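HOUSEKEEPING & LAUNDRY BASICS – Session 4 handout
Outerwear and bedding: sorting, folding, putting away
Notes by Shirley Hawthorne, for the evening group

Bring this sheet back next time, we will use the table at the end again.

Recap from session 3
Shirts, tees, trousers. Fold to the width of the shelf, not to the width of the shirt. If you missed it get the notes from Brayden MacDonald, he has the spare copies. Sheldon asked about dress shirts with stiff collars – answer is hang them, or button the top and the third button and fold face down.

Today
1. Why we work on the bed
2. Padded jackets
3. Printed blankets and throws
4. Storage: bags, boxes, shelves
5. Homework

1. Why we work on the bed
Biggest flat surface most people own. Right height for your back if the mattress is a normal one. Soft, so zippers don't scratch anything. Downside is that it moves under your hands, so creases you press in don't stay pressed as well as on a table. For shirts use a table if you have one. For anything padded or big, bed is fine.

Make the bed first. Doesn't need to be hotel tidy, just pulled flat. A lumpy cover under a jacket means you can't tell which lump is which. Pull the top blanket from the foot end, both corners, then smooth from the middle out.

Lay pieces down one at a time. Pile goes on a chair or in the basket, never on the part of the bed you are folding on. Most common mistake in the group last term by a long way.

Light items on dark, dark on light. You want to see the edge of what you are folding. Black leggings on a navy duvet – you will lose a leg.

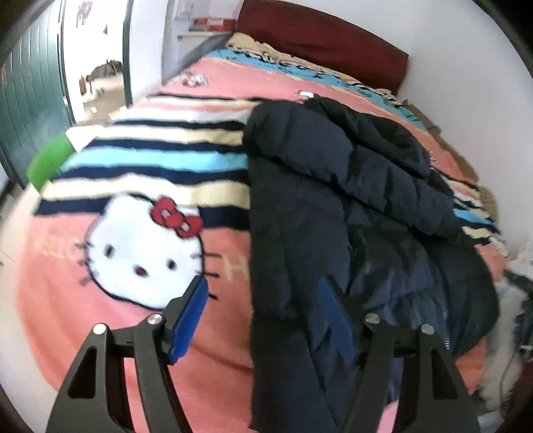 Padded jackets are the item people avoid, they get thrown over a door or the end of the bed and stay there till spring. Folding one takes less than a minute once you've done it a few times. Start with where you put it down. A dark navy puffer on a coral-pink blanket is an easy one to learn on, the edge of the jacket stands out, and with the jacket over only one half of the bed the other half is free for the sleeves to swing out or for the next item. Check pockets before anything else. Tissues, keys, receipts, lip balm. Then zip, all the way, and close any snaps.

2. Padded jackets – steps
a) Zip up, lay face down. Hood flat, pulled up away from the shoulders.
b) Smooth from the collar to the hem with your forearm, not your fingertips. You are pushing air out. Go slow, the air has to find its way through the stitching.
c) Sleeves: fold each one straight across the back. They overlap, fine.
d) Fold left third in, then right third in. You now have a long strip.
e) Roll or fold from the hem up. Roll for a bag, fold for a shelf.
f) Hood last. On a rolled jacket turn the hood inside out over the whole roll and it holds itself shut. On a folded one just tuck it under.

Notes on the steps:
Don't kneel on it. Somebody always wants to kneel on it. If it's down you are crushing the clusters and if it's synthetic you are doing worse.
Don't leave it rolled tight for the whole summer. Tight roll is for travel. For July in a closet use a loose fold or a wide hanger.
Clean before storing. Collar and cuffs are the dirty parts, body is usually ok. Wipe with a damp cloth and a drop of dish soap, wipe again with plain water, let dry completely.
Dry means dry all the way through. Pinch the thick sections, lower back and under the arms. If it feels cool and heavy it's still damp inside.

Hanger or fold? Gordon Bélanger's rule, which I like: if you will wear it within two weeks, hang it. Otherwise fold. He runs the uniform room at Warnurov so he has had the practice.

3. Printed blankets and throws
Different problem here. Not bulky so much as slippery and big. Also the print – decide which side you want showing before you start, or you end up re-doing it.

Single person method:
- Find two corners on the same short side. Hands inside the corners, like mittens.
- Bring them together, flip one over the other.
- Lay it down on the bed, now half width. Straighten the long edge.
- Fold in half again the long way, then in thirds from the end.
- Folded edge faces out on the shelf. Looks neater and you can pull one without draging the rest.

If the pattern has stripes or a border, use them. A stripe is a ready-made ruler. Line up stripe on stripe and the fold will be square, no need to measure. With big pictures or letters you have no ruler, go by the hem.

Washing, short version (full notes were session 2): inside out doesn't work on a blanket obviously, so fold it loosely print side in before it goes in the drum. Cool wash. No fabric softener on fleece, it goes flat and stops being warm. Low heat or line dry. Shake it hard when it comes out, one person each end if you can.

Don't wash a blanket with anything that has velcro. Or a jacket with an open zipper. Goes for both.

Sorting question from last time: can the jacket and the blanket go in the same load? No. Weight is wrong, the jacket floats and the blanket soaks, and the machine bangs about in the spin. Color is also a problem, new navy with pinks and creams is asking for it.

4. Storage
Vacuum bags – ok for blankets, ok for synthetic for a few months, not for down. Witold Tokarz disagrees with me on down, ask him, he'll be in for session 5.

Cotton bags – best all round. An old pillowcase does the same job. One jacket per pillowcase, fold the open end under.

Boxes – label the short end, since that is the end you see. Write what and whose. "Winter stuff" is not a label.

Under the bed – fine if the floor is dry and you sweep there. Lid on.

Top shelf – light things only. Blankets yes, boots no.

Heavy at the bottom, always. Jackets on top of blankets, the blankets can take the weight and the jackets can't.

5. Homework
One padded jacket, one blanket or throw. Fold each three times in a row. Time the first and the last, write it down. Kids' coats count. If you don't own a padded jacket borrow one, or use a thick vest.

Item / first time / third time / hung, folded or bagged
Jacket ______ / ______ / ______
Blanket ______ / ______ / ______

Then pick one shelf or one box at home and redo it. Only one. Write down what came out that shouldn't have been there.

Session 5: fitted sheets, duvet covers, and Witold on mending small tears in nylon. Bring a fitted sheet, any size. Room 12 as usual, Room 11 is being painted. Sheldon Chan has the key if you get there before me.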